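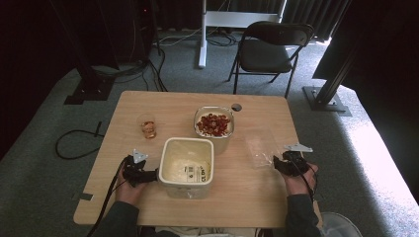 Sorting and Repacking: The Table Page

I was asked to put up a gallery for the dry goods end of the pantry project, and I agreed on the condition that I could write the words myself. Regular readers know where I stand on repacking. You buy food in a bag, you take it out of the bag, you put it in a box, and then you own a box and a bag. Takeshi Ikeda thinks this is the best thing to happen to his kitchen in years. I remain to be convinced.

The table first. Light wood, rounded corners, small enough that you can reach everything on it sitting down. I have no complaint about the table. There's a small round hole in the top, near the back container, and anyone who has ever spilled lentils will know what I think of holes in tables. The bit of grey tape on the edge at the near left corner has its defenders too, I suppose.

Two cream-colored containers, one full and one empty. They are sold to us as a system. I would call them two boxes. The thick rim is pleasant enough to look at, but a rim tells you very little about how a lid will fit after 200 openings, and that's the number I'd want before spending money. My own set from Pernel went slack long before that.

The printed label on the empty one, with its barcode. I've never understood keeping shop labels on storage. Yasuo Tanabe leaves all of his on and says he stops seeing them after a while. Good for Yasuo. I soak mine off with warm water and dish soap, 25 minutes, and then go at the glue with cooking oil on a rag.

Small red pieces, heaped up over something paler. Dried fruit is my guess, goji berries maybe, although chopped dried tomato would look much the same from above and I wouldn't bet lunch on it. Which is my whole argument for writing the contents on the box! Takeshi claims he can always tell by the smell. He also once made oatmeal with onion flakes.

The clear plastic cup with a little amber-orange liquid in the bottom. I'm not going to guess. I will say that an open cup doesn't belong next to dried food, however shallow the liquid. One elbow and you have a box of paste.

A flat clear bag, crinkled, nothing in it that I can see. Fans of repacking never talk about the bags. In our test in May we went through 87 of them between two households, and most were too creased to use again. Kariuki sells a rack for drying and storing used ones – I tried it, and it mostly stored crumbs.

Hands at work, long sleeves in a dark green-grey. I'd push those sleeves up before going anywhere near loose food, but I was raised by a baker and have opinions.

More from the other shelves when Takeshi gets to them. The Jatidau jars are next, then the Hotov tins, which hold 300 grams according to the lid and noticeably less according to my scale. If you have boxes that have kept their seal through real use, write in and tell me how long you've had them. Please weigh things before you argue with me.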